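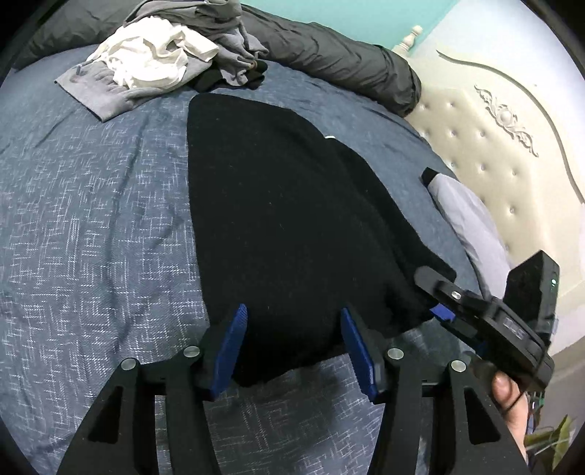 Ffion Jenkins
Product Support, Argate

Status: Open - awaiting customer reply
Product: Ultura hand-held gripper, evaluation kit
Customer contact: Boglárka Pálfi, Orbán

The customer reports that the right finger closes later than the left when the handle is squeezed slowly. The fault was noted during garment folding trials on a bed and has been present since the pads were changed in January.

The attached picture shows both blue pads on the lower edge of a black knit garment, with the green indicator on the module lit. Power to the module is therefore not in question at this stage.

Steps requested:
Remove both pads and refit them. Loosen the pivot screws on the right arm, work the arm by hand, and retighten. Repeat 80 slow closures on a single layer of cloth and record any late closing.

The customer completed the first step and saw no change. The second is outstanding.

If the delay remains, Argate will send 2 replacement arms from the Umham depot under the evaluation terms. The customer is asked to keep the original arms - they must be returned within 5 working days of delivery.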